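Re: [sim-grippers] which gripper for the drawer task, and which cameras

Hi all, quick one before I have to run.

Szu-yu Liao wrote:

> Has anyone compared the Prena two-finger against the Pratent on the cabinet task yet? We're at 224 episodes with the Prena and I don't want to keep going if you are all switching. Also – do we really need the wrist view? It eats disk and Wai-kit thinks the policy hardly uses it.
>
> Szu-yu

Not switching, at least not this month. Ran both in sim, same start poses, 67 tries each. Pratent closes faster but the fingertips are fat and it clips the drawer rim on approach. Prena goes in under the rim OK. Keep collecting.

On cameras, I'd keep the wrist view but not at every step. It sees loads of wall and very little drawer until late in the reach. The two high views earn their keep, you get both arms and the teal drawer in one go. Stills from my renders: 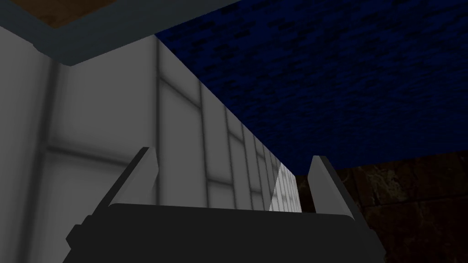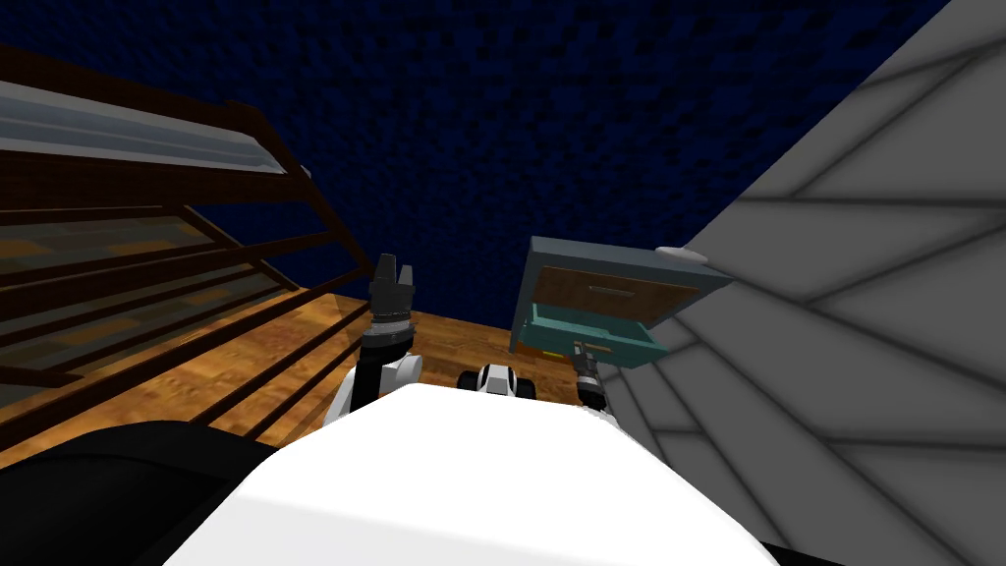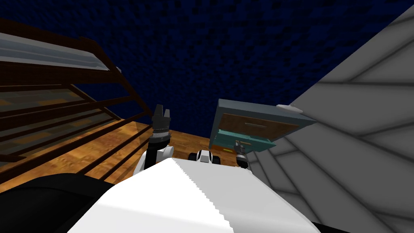

Wrist view first, then the two from up on the body.

**Cameras**

Notice how much white torso there is at the bottom of the second and third. I tried pitching the camera up and lost the grippers, so left it. If Hsin-yi can move the mount forward a bit in the Hsueh config that would help, otherwise we crop. Cropping is fine by me.

Glass shelves on the rack are a pain for depth. Floor comes through the panes and the depth map goes to mush there. I masked the whole rack, ugly but it works for the drawer task. Won't work for anything on the shelves, obviosly.

**Controller**

Still on the Wultum controller, position mode. Yu-ting asked for impedance, I had a go, the right arm buzzes whenever the gripper touches the drawer. Probably my gains. Stiffness was 3000 and I went down in big steps, no luck, ran out of evening. If someone has numbers that behave please send them, dont care how rough.

To do:

- Szu-yu: carry on with Prena, both high views on, wrist every 9th step
- Hsin-yi: camera mount, see above
- me: rerun Pratent with the thinner tips if they get modeled before August
- Wai-kit: can you run the no-wrist ablation? I'd like a number before we drop it for good

Configs are in the usual folder, the one without "old" in the name.

Ladan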